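How to Work a Small Fan Convention Without Losing Your Shirt

First, get the table. Most shows open vendor applications in January and close them before you have finished reading the rules. Read the rules anyway. Cesness Comic Fair, where I have sold zines for six years, rejects anyone who sends a photo of their stock lying on a bed. It says so on page one of the form.

Pick the right size of table. A half table costs less and holds exactly one stack fewer than you brought. If you own more than 4 titles, pay for the full one.

Now do your sums before you print. Write down the table fee, the gas, the parking, and the sandwich, which will be priced like jewelry. My total for the last Hakar show came to $300. Divide that by what you clear on each book, after printing. At $6 a copy, I had to sell 50 books to break even. If your own answer is larger than the number of people you have ever met, print fewer books and share a ride.

Setting up:

Bring a cloth that reaches the floor. Your empty boxes live behind it, along with your coat and your dignity.

Stand some of the books upright. Shoppers walk past flat things at great speed.

Put a price on every item in large numbers. People would sooner leave the building than ask.

Carry small bills. The first customer of the day always has a fifty.

During the show, say hello once and then let people read. If someone picks up the second volume and asks if they need the first, the answer is yes, and you have it right there.

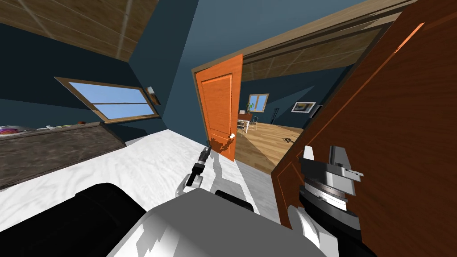 Vol. 4, No. 6

When the doors close, count your stock before you pack it. Fallell, the smaller of our two local shows, sold 1,127 tickets last time, and I went home convinced I had met all of them and sold to none. The count said 61 books gone. Write the figure on the lid of the box, with the name of the show, and use it when you order the next print run.

Send your form to Kpodo early if you want a wall spot next year. They go first, and the aisle by the restrooms goes last.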